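Why do dogs shed so much hair?

If you live with a dog, you already know where the hair goes. It goes on the sofa, on your school jumper and, by some magic, inside the butter dish. But where does it come from, and why does the dog never run out?

A hair begins in a tiny pocket in the skin called a follicle. At the bottom of the pocket, new cells are made and pushed upwards. By the time they poke out into daylight they are dead, which sounds sad but is good news when somebody gets the scissors out. Your own hair works in just the same way.

Each hair grows for a while, has a rest, and then drops out so that a new one can start. The hairs take turns. If they all fell out together you would have a bald dog and a very full hoover.
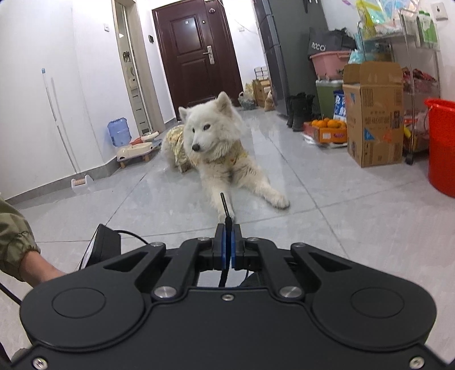
Many dogs wear two coats at once. The top one is made of longer, tougher guard hairs, which help to keep off rain and mud. Under it is the undercoat, which is short, soft and packed close together. It traps air, and trapped air is very good at keeping heat where it is. A fluffy white dog stretched out on a tiled floor has brought its own blanket along, and if it has a pale yellow patterned outfit on top, that makes one more layer than most dogs bother with.

In spring the days get longer, and the dog's body takes this as a signal. Much of the thick winter undercoat is let go, often in clumps. Brush a husky in April and you may end up with enough fluff to build a second, smaller husky. Dogs that live mostly indoors, with lamps and radiators, can get a bit muddled about the seasons and drop some hair all year round. They don't seem embarrassed.

Poodles are different. Their hairs grow for much longer before falling, and loose ones tend to get caught in the curls, so less ends up on the carpet. The catch is that a poodle needs regular haircuts, and somebody has to pay for them.

Should you shave a double-coated dog in summer? Usually not. The coat helps to keep strong sun off the skin, and it can grow back patchy. Brushing out the loose undercoat is a better plan, along with shade and plenty of water.

As for the hair in the butter, try putting the lid on.

Words to know
Follicle: the tiny pocket in the skin that a hair grows from.
Guard hairs: the long, tough hairs of the top coat.
Moulting: losing old hair so that new hair can grow.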